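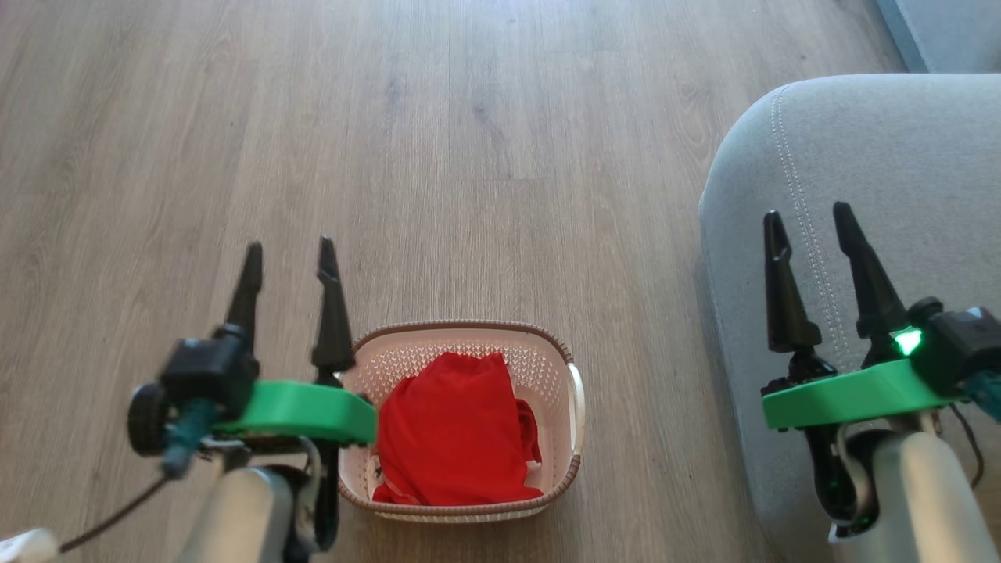
Laundry task, head camera view. Both grippers open, basket between them, one red cloth inside.

Thread on where our student project stands. We're a university robotics club, summer group, and the task is laundry pickup: take cloth out of a basket with two arms, put it down somewhere useful, do it again. Notes are mostly for other clubs planning the same thing.

1/ Naming, so the rest makes sense. Rirano is the two-arm robot. Skilov is our recording and playback software. Tredico is the policy we train on what Skilov records. Liao is the test set, which stays out of training. Old names from last year's group are gone from the repo.

2/ The task has 3 stages. Reach into the basket and close on cloth. Lift until the cloth is clear of the rim. Transfer and release. Each stage is scored separately, pass or fail. A dropped cloth after a good lift still counts as a good lift.

3/ We have 1511 recorded episodes as of 11th August. That's after cleaning. Episodes went out if the operator paused for too long, if a camera stream lost frames, or if the basket left the view at any point. The last rule removed the most.

4/ Head camera first. It sees the basket and both grippers at the start pose, fingers open. If the start pose drifts so that one gripper sits outside the image, the policy behaves badly for the entire run. We now check start pose against a stored image before every recording. Tolerance is set by eye, which I don't love.

5/ The basket is plastic with small diamond-shaped holes in the sides. Consider this before you buy one. Narrow fingertips can catch in holes like that, and when they do the arm either drags the basket or faults on torque. Leonora Quiambao added a check in Skilov that stops the arm if the basket moves during the reach stage. Crude, works.

6/ The rim matters too. Ours is brown on a cream body, so the edge is easy to find in the image. We tried a plain white basket in July and the reach stage was clearly worse under flat light. We didn't test enough to give a number I'd defend.

7/ Fingers are long and come to a point. Good for getting into a pile, poor for holding thin fabric. A point contact lets the cloth pivot, and then it hangs off one corner. Closing deeper in the fold helps. Operators were told to aim for a fold and ignore loose edges. You can see the change in the data from the episode where that instruction started.

8/ The green plates at the wrists are 3D-printed. If you print parts for this area, model the basket rim along with the arm when you check clearance. We modeled the arm alone the first time. The left plate comes very close to the rim at the start pose, and the first planned descent path went through the space where the basket was.

9/ Cables. Leave slack for full wrist rotation, then tie down what remains. Our worst week was an intermittent gripper dropout that looked like a software timeout. Lorna Galang found it by turning the wrist by hand with logging on. Connector seating. Check connectors before you read code.

10/ One arm or two? Most of our successful lifts use one arm, with the other held open nearby. Two-arm lifts are better for large items and harder to demonstrate well. The operator has to match timing on both sides, and the policy copies every hesitation. We kept both kinds and labeled them.

11/ Cloth color. Red on cream is the easy case and we use it for debugging. If Tredico fails there, the problem is probably in calibration or the start pose. Don't report easy-case results as your main result. Liao includes light cloth in the cream basket, dark cloth, and items with 2 colors.

12/ Test protocol is 100 runs per checkpoint. Cloth is dropped into the basket from above and not arranged. Whoever resets the basket doesn't know which checkpoint is loaded. This is slow. We ran fewer trials early on and picked the wrong checkpoint as a result.

13/ Floor and surroundings. We run on wood-grain laminate next to a gray sofa. A plain lab floor gave cleaner training curves and a policy that got worse as soon as it was moved. Keep furniture in view if the robot is supposed to work near furniture. Collision limits near the armrest are set by hand in the config file, right arm only.

14/ Known problems. Release is the weakest stage: cloth stays hung on a fingertip after the gripper opens. A short shake after opening clears most of it, but it's scripted and not learned, so we score it separately. The second problem is an empty basket. Tredico still reaches in. It needs a stop condition and we don't have one yet.

15/ Next up: empty-basket episodes, blunter fingertips, and a second basket with solid sides. Leonora has the fingertip drawings, Lorna has the recording schedule. Skilov config goes up once the hard-coded paths are out of it.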